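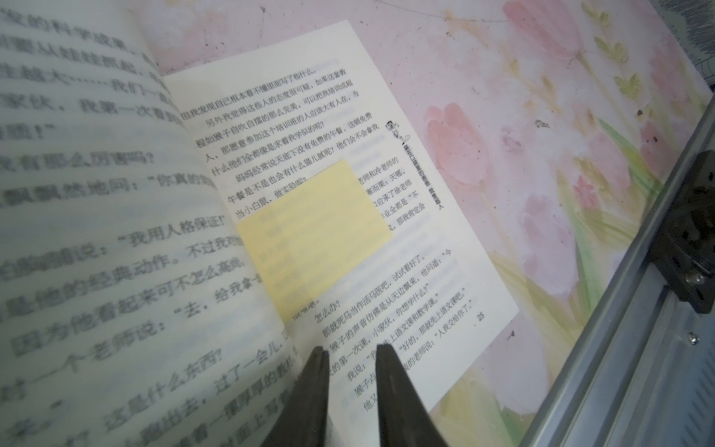
Subject: Re: [grippers] Wide fingers vs. narrow fingers on thin paper

Posted to the Vullville small-arm list, April 17, 2025

> We are choosing between the stock Vornia fingers and a narrower
> pair for a page-turning task. Has anyone run both on a real book?
> Also, does the wrist camera see enough of the page to be worth
> the extra cable, or is a fixed one over the table good enough?

We have run both at Nustside, on the same arm and with the same controller settings. The test object is a Chinese paperback with a sticky note on one page. We have 876 attempts logged, split evenly between the two pairs.

The stock fingers are easier to set up. They lift one page cleanly in most tries if the book lies fairly flat. With the narrow pair you get a better hold near the gutter, but the approach height has to be right to within 3 mm. If it isn't, you pick up several sheets or none. We lost 62 attempts to that before we changed the height check.

A curled page is hard for either pair. When it stands up close to the wrist, the camera gets it as a big soft blur and the text on it is no use for tracking. The flatter page next to it stays sharp.

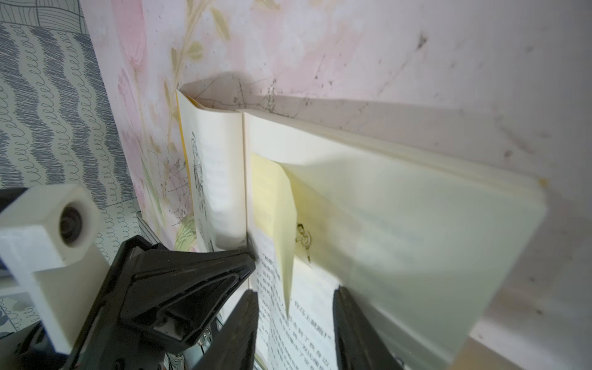

Cameras and lighting

I would keep the wrist camera. A fixed camera over the table loses the gutter as soon as the gripper housing moves in, and the gutter is what you need to see. The wrist view also has the housing in it, but you can still read the print between the fingers.

A page that is partway over hides much of the page under it. We stopped trusting any page estimate made during the turn and now wait until the sheet has settled. The sticky note is a decent landmark when it lies flat. Folded over, it changes outline and our matcher drops it.

Shadows matter more than I expected. Try moving your lamp before you retune anything.

We used the Ķēniņš controller for all of this. The log is 2,415 lines of plain text and I can send it off list. A run with softer fingertips is planned for June. What paper weight are you working with?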